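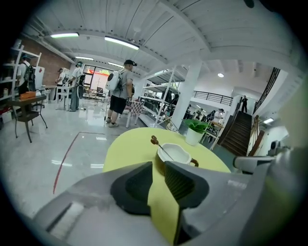
3. The Break Corner

By the time we reached this part of the project, Ultan Egan and I had spent 7 afternoons deciding where a round table should go. It is a yellow-green table. Opinions on the color were collected and will not be reproduced in this report.

Our brief was to make one spot in a large, bright, tiled hall where a person might want to drink something. The hall has fluorescent lights, a ribbed ceiling and a floor shiny enough to give the lights back to you. Cozy was going to be a stretch.

3.1 What we put on the table

One white cup with a wavy rim and a brown handle, one spoon with a fancy top, and one plant in a square white pot. Ultan wanted a tablecloth. He was outvoted by me.

3.2 Results

We asked people using the hall in August to fill out a card, and 262 of them did. The plant was the most popular item. The cup came second, with several complaints that it was only one cup. The white shelving was rated "useful" and "please put doors on it," often on the same card.

3.3 Problems

Gobnait Mac Mathúna, our supervisor, pointed out that we had never asked about chairs. Chairs are now in section 4.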